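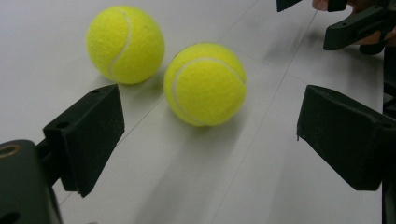

My knees started complaining in January, and by the end of that month I had let my neighbor Ziad Haddadin talk me into coming along to the public courts at Pumcombe. I hadn't held a racket since high school (and I wasn't much good then, either!). He told me to start small, so I spent the first week at home with a couple of yellow tennis balls, just rolling them under my feet and tossing them from hand to hand while the coffee brewed — my physical therapist, Benedito Pimentel, swears by the foot rolling, and I have to say my arches feel wonderful.

Since then I've gone twice a week, mostly early, when the lot is quiet and the fence is still dripping. Ziad is patient with me. We rally, we chat about his tomatoes, we rally a little more, and then we walk the long way back past the old Cabrera bakery, where I undo all the good work with a cinnamon roll.
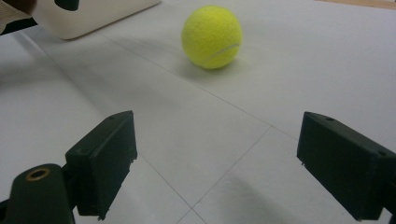

One ball, tile floor, and a nice white seam.

I'm still slow getting to anything on my left, and my serve is a sorry thing, but I sleep better and I've met more people on my own street than I did in all the years before. Next up is finding shoes that fit my wide feet, so if you have a favorite pair, please leave me a note.

Filed under: Getting Moving, Everyday Life
Last updated: Nov 6, 2022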